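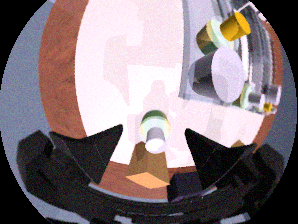 The wrist camera view in the simulator, with the two fingers at the bottom and the tray at top right.

Open day at Gunside
Posted by Tahira Ghauri in May

I went to the robotics open day at Gunside with my neighbour Fouzia Jadoon, who had seen the poster in Dranley library. We got the early bus and were still nearly late, as the entrance is round the back past the tyre place and the sign had fallen over.

There were 6 stands in the main hall. Most were what you would expect: a thing that sorts parcels, a lawnmower, a vacuum cleaner in bits. The one we spent longest at was run by a small firm called Chaudhry, and it had no robot on it at all. It had two screens and a young man with a bad cold.

What they do is practise the job in a simulator before letting a real arm try it. The job was tidying a table. The tray is grey, and by the time I took a copy of the screen it had a fair bit in it, including something with a yellow cap and a large grey cup or cylinder. Still out on the white mat was a little green and grey piece, sitting between the fingers, with a brown block and a very dark block close by.

I asked why everything looked so curved. He said the pretend camera has a very wide lens, the same as the one they use on the real arm, so the straight table comes out bowed and the corners go black. You stop noticing after a bit. Fouzia didn't, and had to go and look at the lawnmower.

Visitors could have a go with a hand controller. You got two tries each. I found judging the depth very hard. The shadows on the mat helped more than the objects did, and once I started watching those I got on better. On my first try I knocked a block over. On my second I picked one up and let go of it too early. A boy in front of me, who looked 15 at most, was far quicker than either of us.

The talk upstairs was by a woman from Hislow, the company that lets out the building. It was mainly about rents and the new loading bay. I would skip that if they run it again. There were questions at the end about jobs, which she answered fairly, though she didn't have much to go on.

Tea was a pound and the flapjack was good. Parking looked awful so take the bus if you can. The hall is on one level but the talk is up a flight of stairs and the lift was out of order.

They said there may be another open day in the autumn. I'd like to see the real arm do the same table.

Comments

Marge P: We went after lunch and the queue for the controller was out of the door. Did you see the parcel one working? It was switched off when we got there.

Tahira Ghauri: It was going in the morning, but very slowly.

dranleydave: Lift has been out of order since before Christmas.

Fouzia J: I felt fine once I'd had the flapjack.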